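Folding on the bed: a little gallery

Home > Gallery > Teaching by hand
Posted 5th December

I've been meaning to put some of these up for ages, so here we go! If you're new to my pages, I spend a silly amount of my spare time showing robots how to do housework. The way I do it is with a pair of hand-held grippers, one in each fist, and I simply do the job myself while everything gets recorded. The robot learns from that later on (or sulks, depending on the week).

I started in August with Gristora, a folding project that a few of us share between our homes, and we're up to 1,370 recordings between us. The bedroom is my favourite place to work. You get a big soft surface at a decent height, and I can walk right round two sides of it. 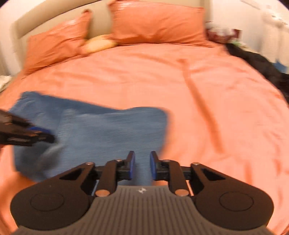

Soft things are so much harder than cups and boxes. A cup is a cup wherever you put it, but cloth never lands the same way twice, and you only feel half of what you're doing through a trigger. My early goes were dreadful – I kept closing the jaws on the bedding as well and dragging the whole lot along with me. What helped was going in lower and slower, and letting one hand hold still while the other does the travelling. I now count to 3 in my head before I let go of anything. It looks daft, but the recordings come out much cleaner.

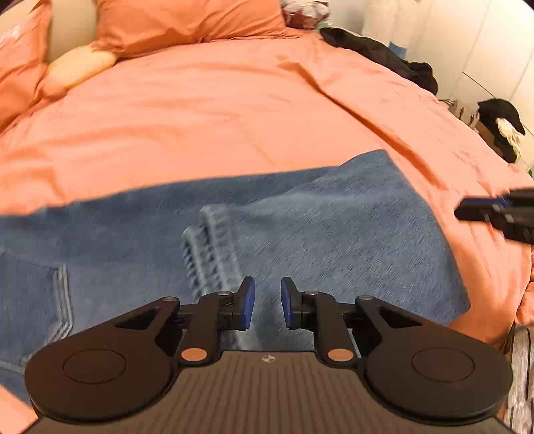
Denim is a different animal altogether. It's heavy, it has opinions, and the thick seams push back at you when you try to pinch them, so I go for a flat bit of cloth a little way in from the edge. My best run is 52 usable goes in one sitting, and I'd set out to do 70, but my thumbs had other ideas by then (biscuits were involved too).

Somebody on the Bidel message board asked whether driving an arm by remote control would be easier. I've tried it on the Trevell bench and I'd say it's lovely for slow, fiddly jobs, but for cloth I still want my own wrists in it. You can give a sleeve a quick flick by hand that I've never once managed with a joystick!

More to come once I've sorted through the kitchen lot. Tea towels next, I think, and then I might be brave and have a go at a fitted sheet.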